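About Drerel

Drerel supplies packing equipment to small warehouses and mail-order shops. Valdir Rangel started the company in September with a used workbench and one customer, a soap seller who could not keep up with her orders. We now have 8 people on staff and work out of one building in Kusenlow.

Our main product is the Jimine kit. It is a two-finger gripper set with a controller and the software to run it. Customers use it for mixed orders, where a bottle, a small carton and a bag may all have to go in the same shipping box. You can buy the kit or rent it by the month. The shortest rental is 3 months.

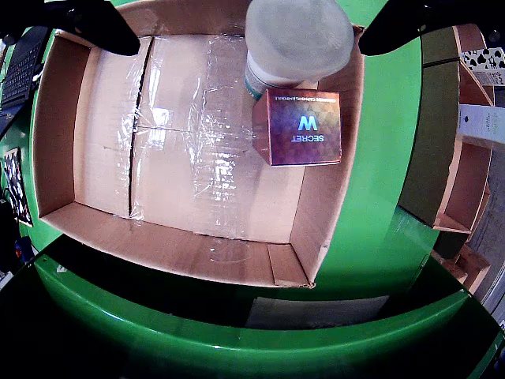

Do I need to change my boxes to use the kit?
Most customers keep the boxes they already buy. Send us 2 of each size before the setup visit and we will tell you if any of them are a problem. Very soft mailers and padded bags are handled under a separate quote.

Setup is done by our own staff. We come to your site, mount the kit, load your item list and stay until your packers can run it without us. After that you call the same people who did the work. The phone is answered during shop hours, and messages left at night are returned the next morning.

Every kit carries a 36-month warranty on the fingers, bolts and controller. Cables and finger pads are wear parts and are sold at cost.

We also do warehouse trials for customers who are not ready to sign anything. A trial covers one packing station and uses your own stock. Mendonça, our service plan, is optional and can be added later. It covers a yearly inspection, software updates and a loaner controller if yours has to come back to us. 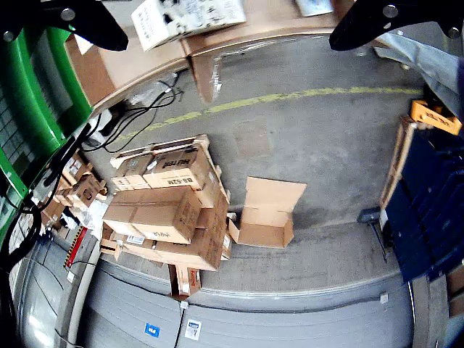
Cartons, crates and floor space around the gripper

Prices on this page were last checked on 10 November 2018. For a quote, write to the Kusenlow office with your box sizes and the number of orders you ship on a normal day.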